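I caught Rosimeire Pacheco at 4 p.m., which she says is the only quiet hour at Matos, the 32-seat café she runs in Viscombe. She had flour up to her elbows and didn't stop rolling while we talked.

I asked how a person goes from filing insurance claims to baking cheese bread for a living. "I got bored!" she said. "And my mother kept mailing me recipes - I took it as a hint."

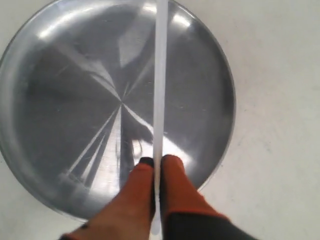
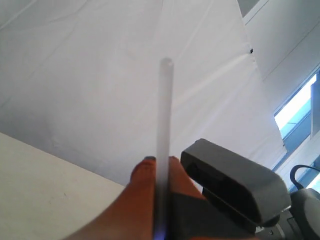

Top: a round metal tray. Bottom: a plastic rod with a rounded tip.

Her first winter was rough. One morning in February she sold two coffees and a muffin, and she ate the muffin's twin for lunch. Then the rolls caught on, and last month she baked 3962 of them (she keeps a notebook, and yes, I asked to see it).

Would she ever open a second place? "My sister asks me that every week," she said, and slid me a roll. "I tell her, come wash the dishes first, then we'll talk."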